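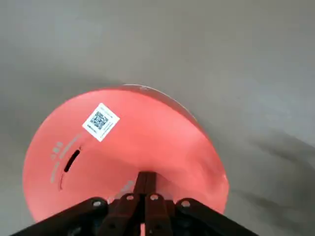

4.2 Does the inline calendar save time?

Vendors of form libraries often claim that a calendar left open on the page is faster than one opened by a button. We found little published support for this, and our own data give only weak backing to it. Figure 3 shows a round, pinkish red object on a gray surface.

The log set covers 826 completed bookings made through Flemow, a form toolkit used by the ferry operator Sadinar. Of these, 174 used the inline calendar and the remainder used the button version. Median time from first focus to a valid date was lower for the inline group, but the gap shrank to almost nothing once we dropped users who typed the date by hand. Typing is quick in either layout, and the inline page simply drew more people who typed. Why it did so is unclear – the text field was the same width and carried the same hint in both.

Earlier work on the Maron widget reported a large drop in input errors after the button was removed. We are not convinced. That test changed the date format in the same release, and a day-first format read by month-first users would produce errors of exactly the kind that were counted. When we replayed the Maron form with the format held fixed, the drop did not appear.

Keyboard use is a separate matter. In the button version, focus went back to the top of the page after the calendar closed in 9 sessions, all in the same browser. The toolkit's notes describe this as solved. The fix sets focus on the button before the overlay has been taken out of the page, and the browser then throws that focus away. A short delay hides the fault on fast machines and leaves it in place on slow ones.

We also ran the Janjua accessibility checker on both layouts. It gave them the same score, including the build with the focus fault – so we place little weight on such scores here. The checker reads the markup once, at load, and never opens the calendar.

A fair reading is that layout matters less than whether typed dates are accepted. Our sample comes from one booking form, and we would not stretch it to forms that ask for a date range.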